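White round table, keep it or sell it?
Forum: Home & Furniture > Small Rooms

pleko_jane wrote:
Okay, I need opinions. I have a white table with rounded corners in the back room, and I've been using it as a desk, a craft table and the place where the mail goes to die. My sister says a rounded table is useless as a desk and I should get a proper rectangle with drawers. The one she keeps sending me is the Losside, 50 inches wide, and it costs $321 before delivery. I like my table! But I do keep running out of places to put things. What would you do?

tallcorners wrote:
Sell it. I had a rounded one for three years and you lose every corner. A lamp goes in a corner. A printer goes in a corner. With no corners you end up with everything in the middle and a little strip left over for your elbows.

Ye-ji Sun wrote:
Keep it, keep it, keep it. I'm on my second white rounded table and I'd never go back. I used to have a bruise on my hip from the old square one that finally went away (small room, door on the wrong side). Mine gets used for everything, cables and all, and I still keep a plant on it – glossy leaves, some green, some more yellow, white pot. The chair is just a gray office chair with a fabric back and it pulls in close from the side, no legs to fight with.
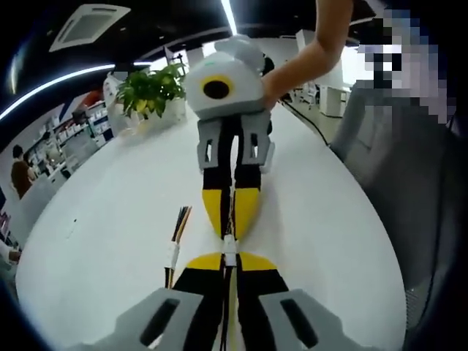 Last edited by Ye-ji Sun on 26 March 2025. Reason: fixed typos

pleko_jane wrote:
Oh, I love the plant with the white top. Does yours get enough light there? Mine sulks if it's more than a few feet from the window.

tallcorners wrote:
Nice plant, but you're kind of making my point. There's wiring and a black cable on the tabletop and the plant is sharing with it. Give that person a rectangle and a drawer.

Ye-ji Sun wrote:
A drawer just means I'd have a drawer full of wires, and I have one of those in the kitchen already. I like stuff out when I'm using it. When I'm done it all goes in a bin on the shelf and the table gets wiped down. Light is fine, by the way, the yellowish leaves don't bother me and I water it when I remember.

mossy548 wrote:
Has anyone had trouble with white tops staining? I bought a Dikix one last April and there's a tea ring on it that laughs at me. Tried dish soap, tried baking soda. My husband says to put the plant on it, so I guess that's one vote for plants.

pleko_jane wrote:
Ha, mine has a marker line from my nephew. Baking soda got most of it, but I had to leave the paste on for a while and rub really gently.

tallcorners wrote:
Careful with baking soda on a shiny finish, it can dull it. I ruined a nightstand that way. A felt pad under the pot is a good idea too.

Ye-ji Sun wrote:
Agree on the felt pad. I got a pack of 19 (weird number) and stuck them under everything I own. Jane, before you spend the $321, try a rolling cart next to the table. Mine came secondhand, it has three shelves, and it fits under the window. If you still hate the table in a month, sell it then.

pleko_jane wrote:
A cart could work, there's a gap by the closet. I'll measure tonight. My sister is going to be so annoyed – she already picked out the drawer knobs.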